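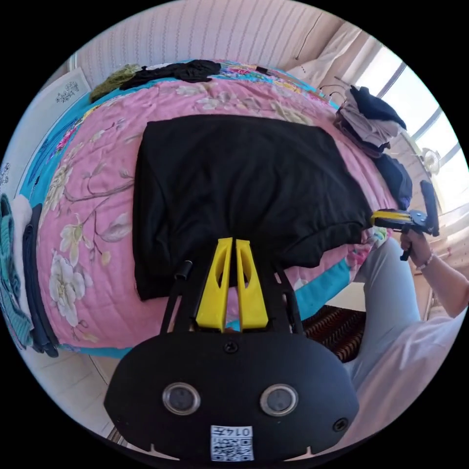 Folding desk update – where we are in July

Search this site Enter keywords Go

Lots of you asked at the last staff meeting what is going on with the folding work, so a quick one before the printer deadline.

Short version. The laundry floor at Trilia is getting two folding arms. Not this month. The arms come from Isard, the software is being done by Zirnine, and the thing that teaches them how to fold is us. Meaning the people who have been folding shirts here for years and now do part of their shift with a gripper in each hand.

If you haven't tried it yet: you fold with the grippers in place of your fingers, the little cameras on them record what the jaws are doing, and that goes off to Zirnine in the evening. No robot in the room at all at this stage. You work at home or in the fitted-out rooms upstairs, on a bed or a table, whatever flat surface you've got. Beds are fine, by the way. So are busy quilts. Zirnine asked for more patterned backgrounds, they already have plenty of plain white tables.

Numbers so far. Target was 200 recorded folds per person, the group average is now 205, so we're over. Dark clothes are the weak spot. Black on black, soft fabric, edges hard to find even for a person, and two layers come up when you only wanted one. If you have dark tops and pants in your pile please do those first, while the light is good.

What changes on the floor

The part most people want to know. Palesa Xaba has been in the meetings with management and passed on the following, which I'm copying more or less as she gave it to me.

– The arms get flat stuff and plain T-shirts. Anything with buttons, pleats, knitwear or a customer note stays with hand folders.
– The six people now on the T-shirt line move to checking and to mending intake. Same pay grade. That's in writing, there is a copy on the board by the time clock.
– Checking is seated work if you want it to be. Chairs are ordered.
– Recording hours count as normal hours. Home recording too, as long as you log your start and stop.
– No names in the recordings. If your hands or arms end up in there that's expected. Faces, mail, kids' school stuff, put away before you start.

Palesa also raised the speed question. Management wanted a pace chart per folder made from the recordings, and the answer was no, and it has stayed no. The recordings are for training the arms only. If anybody quotes your fold times at you, tell her the same day.

Not everyone is happy and that should be in here too. Several people from the early shift said checking is duller than folding and you lose the feel for it in your hands. One said she didn't spend all those years learning to square off a sweater to end up looking at a screen. Fair. There's talk of rotating – two weeks checking, two weeks hand folding – but nothing is agreed yet, don't plan around it.

Practical

Wrists. The grippers get heavy after a while and a few of you have complained about soreness at the base of the thumb. Breaks are every 30 minutes, take them, even if you're in the middle of a pile. Rest your elbows. The lighter handles from Csizmadia are supposed to be here by end of the month, we have heard that before though.

Wipe the lenses before each session, lint gets everwhere. Soft cloth, not your sleeve.

Work slow. Slower than you would by hand. Let the jaws close fully before you lift, and if a fold goes wrong leave it in and fix it, don't stop and restart. Zirnine says the fixes are some of the most useful bits they get.

Mix your piles. We've had a lot of towels and not much else from some folks. T-shirts, pants, kids' sizes, sleeves inside out, all good.

Of the last batch we sent, 97 recordings came back marked unusable, nearly all for the same reason, the cloth was outside the camera's view when the fold started. Point both grippers at the garment, then hit record. Please redo yours if you're on the list. List is upstairs next to the charging shelf.

Chargers: return them. We are two short.

Next drop-in is at 2 p.m. in the break room, date to be confirmed once the Isard people tell us when they're visiting. They're bringing a test arm, and you can put your own shirt in front of it if you like. Questions before then to Palesa, or put a note in the box and I'll get them in to the next issue.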